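4. Setting Up the Thermostat Schedule

The Lodero thermostat controls one heating zone. Complete the wiring steps in section 3 before you start, and close the wall cover until it clicks.

4.1 Setting the clock

1. Press and hold MENU for six seconds. The hour flashes.
2. Turn the dial to the correct hour and press it once.
3. Set the minutes and the day the same way.
4. Press MENU to save.

Note: The clock keeps running for a short power cut. After a long one, dashes appear on the display and you will need to repeat steps 1 to 4. Saved schedules are not lost.

4.2 Entering a schedule

1. Press PROG. P1 appears at the top left.
2. Turn the dial to choose weekdays, weekend, or all days.
3. Press the dial, then set the start time for the first period.
4. Set the temperature for that period and press the dial again.
5. Repeat for the remaining periods. To skip one, turn the dial left until OFF shows.
6. Press PROG twice to leave the menu.

A small room warms faster than an open hallway on the same zone. Set the schedule for the room you use most and turn down the radiator valves in the others.
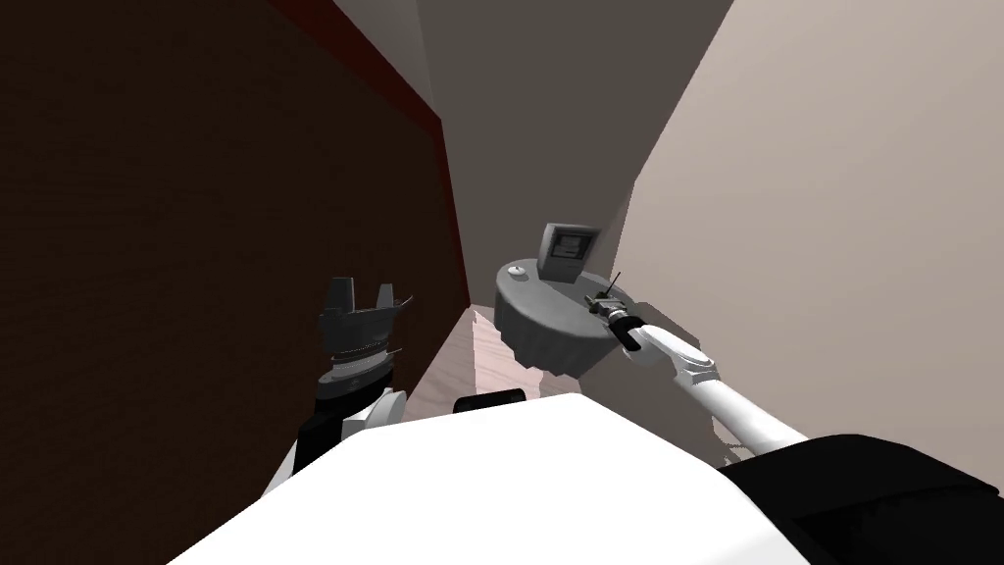 Can I change the temperature for one evening without losing the schedule?

Turn the dial to the temperature you want and leave the menus alone. HOLD shows on the display until the next period starts, and then the saved schedule takes over.

4.3 Pairing a Nado room sensor

1. Pull the battery tab from the sensor.
2. On the thermostat, press MENU and turn the dial to code 128.
3. Press the button on the back of the sensor. The code stops flashing when the two are paired.
4. Mount the sensor at chest height, away from direct sun and outside doors.

Caution: Do not mount the sensor above a radiator or behind a curtain. The heating may shut off early.

If code 328 appears, the sensor is out of range. Move it closer and repeat from step 2.

4.4 Summer setting

From July on, or whenever the boiler is off for the season, set the mode to STANDBY. Frost protection stays active.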